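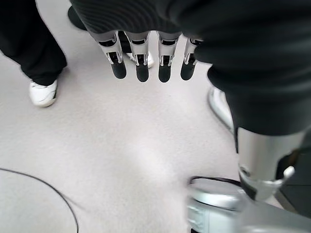
Metal fingers with black rounded tips, under dark ribbed fabric.

Mukari Hand Mixer Review
Reading time: 4 min

I bought the Mukari hand mixer in December to replace a Carrillo that had started to smell when it ran. I bake bread on weekends and a cake or two a month, so it gets regular use but nothing heavy. It is rated at 300 watts and has six speeds.

Speed one is slow enough to start flour and butter without sending flour over the counter. My old mixer started too fast and I had to hold a towel over the bowl. Speeds two and three are close together and I can't tell them apart by ear. Cream whips well on five. Egg whites took 4 minutes to reach stiff peaks at the top speed, a little quicker than the Carrillo did.

Cookie dough is where it slows down. A single batch of oatmeal cookies was fine. With a double batch the motor dropped in pitch and the housing got warm near the vents, so I finished with a spoon. The manual says to rest it after heavy mixing. It comes with dough hooks, but I tried them once on pizza dough and went back to kneading by hand.

The beaters are plain wire with no center post, and they rinse clean in a few seconds. They can go in the dishwasher. The eject button is stiff and sits right in front of the speed slider, and twice I have bumped the slider while reaching for it. Unplug it first.

My kitchen scale puts the body at 643 grams without beaters. My sister-in-law Siham has arthritis and found it easier to hold than her Skurov, mainly for the thicker handle. The cord is shorter than I would like and comes out on the left, so it crosses the bowl if you are left-handed. There is no storage case. The beaters live loose in a drawer with the measuring cups.

I would buy it again for cakes, cream and mashed potatoes. For stiff dough every week, get a stand mixer.

Reviewed by Maxine Ellery
Posted Friday, April 7, 2023

Contact | Copyright Dosavwood Kitchen Reviews | Back to top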